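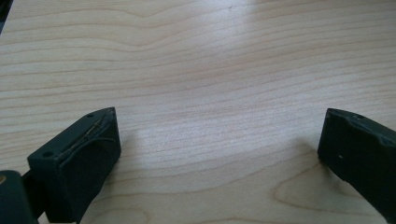 Figure 3. Light-colored wooden tabletop with wavy grain lines and a bright area of glare in the upper middle part.

3.2 Surface of the tables

All tables in the study had a light wood surface. We first planned to cover them with gray cloth, as it was done in the pilot in June, but the cloth moved under the hands of the participants and we gave up this plan. The tables were therefore used bare.

The grain on the tabletop in Figure 3 runs mostly from side to side, and its lines are only slightly darker than the wood between them. In the lower right part the lines bend into long ovals and arches. Such figures are of interest for us, because several participants used them as a mark when they were asked to put an object back in its former place. Of the 29 participants, 18 mentioned the grain in the interview without being asked about it. One of them told us that she "always put the cup next to the eye."

The glare was a second problem. It makes the grain hard to see in one area, and its position depends on the lamp and on where the person sits. We did not remove it, as the same thing happens on kitchen tables at home. Two raters (J. Atallah and M. Baek) noted for each of the 696 placements whether the final position was inside or outside of the bright area. Placements on the border were counted as inside. The results for both groups are given in Section 4.1.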